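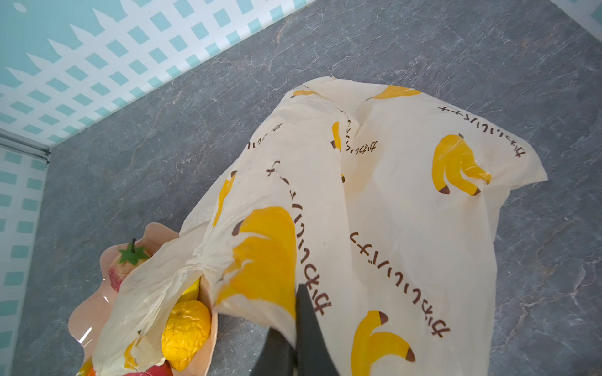
Why do bananas turn from green to yellow?

The green color comes from a substance called chlorophyll, and as the fruit ripens the chlorophyll breaks down. The yellow coloring was in the peel the whole time. It shows once the green is gone.

What ripening is

A fruit is alive after it is picked. Its cells still take in oxygen and give off carbon dioxide, and they still carry out chemical changes. Ripening is a set of these changes that happen close together. The peel changes color, the flesh gets softer, the taste gets sweeter and a smell develops.

The gas that starts it

Bananas make a gas called ethylene. It has no color, and each molecule is very small: two carbon atoms and four hydrogen atoms. A hard green banana makes very little of it. At a certain point the amount rises quickly, and the gas acts as a signal to the cells of the fruit. Cells that receive the signal make still more ethylene. One ripe banana can therefore speed up the others in the bunch.

Fruits that behave this way are called climacteric fruits (say "kly-mack-TERR-ick"). Apples, pears, avocados and tomatoes belong to the group. Strawberries, grapes, lemons and oranges do not. A strawberry picked when it is pale may get redder or softer, but it will not get much sweeter.

Where the sugar comes from

A green banana holds a lot of starch. Starch is made of long chains of sugar units joined together. The chains do not taste sweet. During ripening, substances called enzymes cut the chains into small pieces, and these become sugars that the tongue can taste. Most of the starch is gone by the time brown spots appear on the peel.

Other enzymes work on the walls between the cells. The walls contain pectin, which holds the cells together. When pectin breaks down, the cells slide past each other more easily and the flesh feels soft.

Why the peel goes brown

Brown spots come from a different reaction. Banana cells keep certain chemicals in separate compartments. When the cells get old or are bruised, the compartments leak and the contents mix with oxygen. An enzyme then turns some of them into brown pigments. A cut apple goes brown for the same reason.

Cold can also do this. Bananas grow in warm places, and their peel cells are damaged by refrigerator temperatures. The peel of a banana in the refrigerator may turn dark while the flesh inside is still firm and pale.

How bananas are shipped

Bananas are cut while green and hard, because ripe ones would be crushed on the way. They travel in cooled ships, kept cold enough to slow ripening but not cold enough to hurt the peel. The usual setting is between 13 and 14 degrees Celsius (56 to 58 degrees Fahrenheit).

After the voyage the boxes go to a ripening room. The room at the Haberkorn warehouse in Vikbridge holds 533 boxes when full. Bernd Hellwig, who runs it, lets a small amount of ethylene into the air for one day and then opens the vents. Fresh air is needed to carry away the carbon dioxide, which would slow the ripening down. The fruit leaves the room several days later, yellow with green tips. Each batch is checked at 6 a.m. against a printed card with seven colors on it, where color 1 is all green and color 7 is yellow with brown spots.

Something to test at home

You need three green bananas from the same bunch, one ripe apple and two paper bags.

Put one banana in a bag with the apple and fold the top closed.
Put the second banana in the other bag by itself and fold the top closed.
Leave the third banana on a plate.
Keep all three in the same room, away from the sun.
Look at them at the same time each day and write down the colors.

Compare your notes after five days. The bag holds ethylene near the fruit, and the apple adds more of it.

Words used on this page

Chlorophyll: the green substance in leaves and unripe fruit.
Enzyme: a substance made by living things that speeds up a chemical change.
Ethylene: a gas that signals some fruits to ripen.
Pectin: a material that holds plant cells together.
Starch: long chains of sugar units, used by plants to store energy.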